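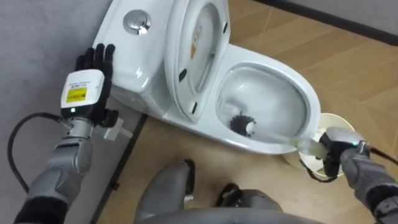
卫生间清洁习惯调研:参与者招募

大家好!我们是 Irkora 居家生活研究小组,平时做的事情说起来很琐碎:看人们怎么打扫自己的家,先擦哪里、后擦哪里,哪件工具用得顺手,哪件买回来就再也没碰过。厨房和客厅我们已经聊过不少了,这一次想请各位谈谈家里最小、往往也最费工夫的那个房间,也就是卫生间。

如果您每周都要和马桶、地面、洗手台打交道,不管是干得又快又利索,还是每次都要先给自己打打气才肯动手,我们都很欢迎您来。不需要任何专业背景,也不用事先练习,家里什么样就什么样。刚搬进出租屋、还在摸索怎么打扫的朋友,和操持了几十年家务的长辈,对我们来说一样宝贵。

参与内容

整个活动分两部分。第一部分是在家记录,连续两周,每次打扫完卫生间以后花一点时间填一张小表:用了哪些工具,从哪里开始,中间有没有停下来找东西,哪个角落让您觉得别扭。字迹潦草没关系,语音留言也可以,我们会自己整理。

第二部分是到 Munico 样板间来一趟,按您平时的习惯把卫生间打扫一遍,再坐下来喝杯茶聊一聊,前后两小时左右。聊天会录音,如果您不愿意录,提前说一声,我们改用笔记。
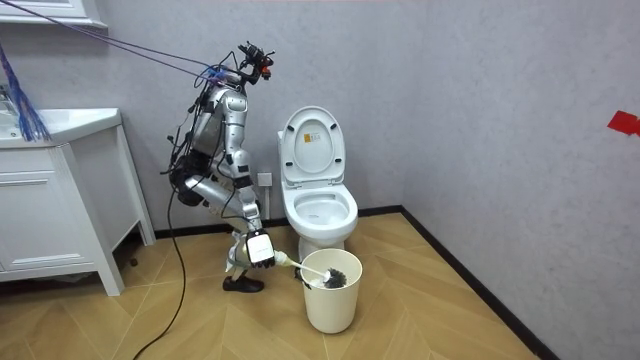
刷马桶是我们问得最细的一个环节。上一轮试访时,光是“刷子用完放哪儿”这一个问题,大家就能热热闹闹地聊上好半天。有人习惯在马桶前面的地上放一只桶,刷头直接伸进桶里,白色手柄斜斜地靠在外面,拿起来方便;有人坚持要用专门的刷筒,觉得收起来才像样;还有人每次冲一冲就挂到墙上去。掀起马桶盖以后先刷内壁还是先擦座圈,也是各家有各家的道理。我们不评对错,只想听听您为什么这样做,这个习惯又是跟谁学来的。

我们希望您

年满十八岁,家里有自己日常打扫的卫生间,租房、自有都可以;
能用普通话交流,带一点口音完全不要紧;
能够蹲下和弯腰,如果膝盖或腰不太好,请在报名时告诉我们,样板间那一部分可以改成只聊天;
对常见清洁剂没有严重过敏。样板间里只备温和的中性清洁剂,您也可以把自己用惯的带来,手套由我们准备。

本次一共招募200位参与者,其中样板间环节每场安排5位,轮流进行,等候的时候有座位,也有点心。带小朋友来的家长请提前留言,我们好把绘本和小桌子摆出来。

酬谢

完成两部分内容的参与者,可获得800元酬谢金,在访谈结束后转到您的账户。只参加在家记录的朋友,我们会寄上一套清洁用品,聊表心意。来样板间的公共交通费用凭票另行报销。

关于隐私

您的姓名和联系方式只用于安排时间和发放酬谢,写进报告的内容都会隐去个人信息。您可以在任何时候退出,不必说明原因,已经交来的记录也可以要求删除。

报名方式

请在本页的报名表中填写称呼、联系电话、所在城区,再用一两句话说说您家卫生间最难打扫的地方。最后这一项请不要嫌麻烦,我们每一条都会认真读,分组时也会参考。报名自2022年4月起开放,名额满了即止。收到报名表后,我们会打电话与您确认时间;如果您不方便接电话,请在备注里写明,我们改发短信。

家人或邻居想一起来也很好,请各填一份表格,并在备注里写上同行人的称呼,我们尽量安排在同一场。

Irkora 居家生活研究小组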